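Braided belt

A braided belt (also called a plaited or woven belt) is a belt whose strap is made by interlacing several strands of leather, cord or webbing. It is one of the most forgiving things anyone can wear round the waist. A plain leather strap depends on a row of punched holes, but on most braided belts the prong of the buckle can pass through the weave at any point, so the wearer can let it out by the width of a single strand after a good lunch!

Construction

The strap is worked from one end to the other, with the strands either fixed at the buckle end or slit from a single wide piece of hide and left joined at the top. Makers speak of flat braids, which lie neatly under a jacket, and round braids, which are thicker and more often seen on dog leads and whips. The herringbone pattern is a great favourite, with slanting ridges that meet down the middle and catch the light beautifully when the cord has been waxed.

A braid will come undone if its ends are left free, so both are finished with solid pieces. The tip, sometimes called the tab, is usually a folded piece of leather stitched or riveted over the strands. It also makes the belt far easier to feed through trouser loops, as loose cord would snag on every seam.
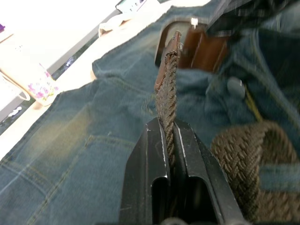 Braided brown belt strap with a leather tip.

The workshop town of Floritz kept a pattern book begun in 1743, and it is a delight to read. Its first owner drew every braid as a little map of crossings, with the strands lettered along the top, and scolded apprentices in the margins for pulling too hard on the left. Volker Kettler, who edited the modern printing, worked out that several of the stranger drawings are upside down, and that the braids are perfectly ordinary once the page is turned.

Sizing and stretch

Braided straps give a little in wear, and leather ones give most in the first few weeks. Cord and elastic braids behave differently: cord settles and then stays put, while elastic keeps its spring for years before going slack. 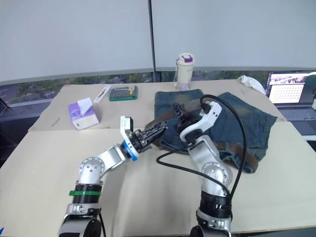 What size of braided belt should someone buy?
One size up from the trouser waist is the usual advice, with enough strap left over to pass through the first loop beyond the buckle.

Plaiting also uses up a surprising length of material. The Saithong school of plaiting, taught for many years by Tassanee Wiriya, has its beginners cut each strand half as long again as the finished belt, and more for a tight braid. Her student Nipon Phetsri preferred to measure by eye, and his notebooks contain some lovely short belts.

Buckles

Nearly any buckle will fit a braided strap, though a slim prong is kinder to the strands than a thick one. Frame buckles are the commonest. Plate buckles, which hook or clamp on to the strap and hide the join, are heavier and need a firm leather tab behind them. On better belts the tab is held by a screw stud, and the buckle can be swapped in moments. 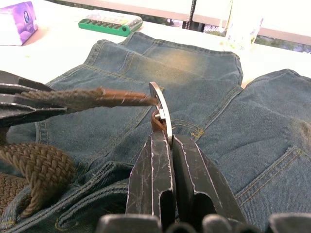
Wear with jeans

Denim and braided leather go together wonderfully well. The loops on jeans are wide and strong, and the rough texture of the braid holds its own against heavy cloth where a thin dress belt can look lost. Brown is the classic choice with blue denim, from pale tan to nearly black. New indigo cloth can rub off on light leather, and many wearers grow fond of the bluish shadow it leaves along the edges.

The Sevatura collection at Prondadthorpe holds 600 belts of all kinds. Item 2554 in its catalogue is a herringbone belt repaired at three separate points with fishing line, so neatly that Enikő Csizmadia found the third mend only when she was redrawing the entry.

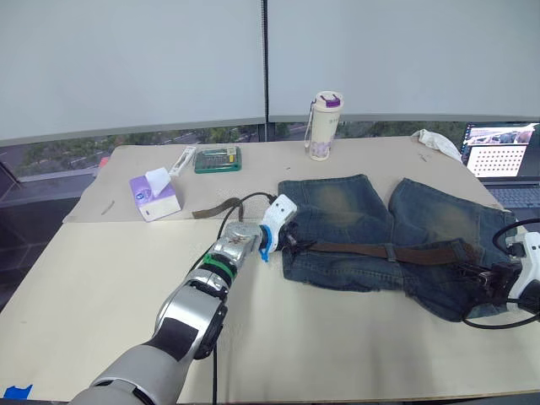

Faded blue jeans laid flat.

Care

Dust collects between the strands and is best lifted with a soft, dry brush. Leather braids like a thin coat of cream worked in with the fingertips and left overnight, with any extra wiped away in the morning. They should be laid flat or coiled loosely; hanging by the buckle slowly stretches the weave. A strand that has popped up can be eased back with a blunt needle, working from the nearest crossing towards the tip.

See also: Belt buckle, Herringbone, Plaiting, Whipcord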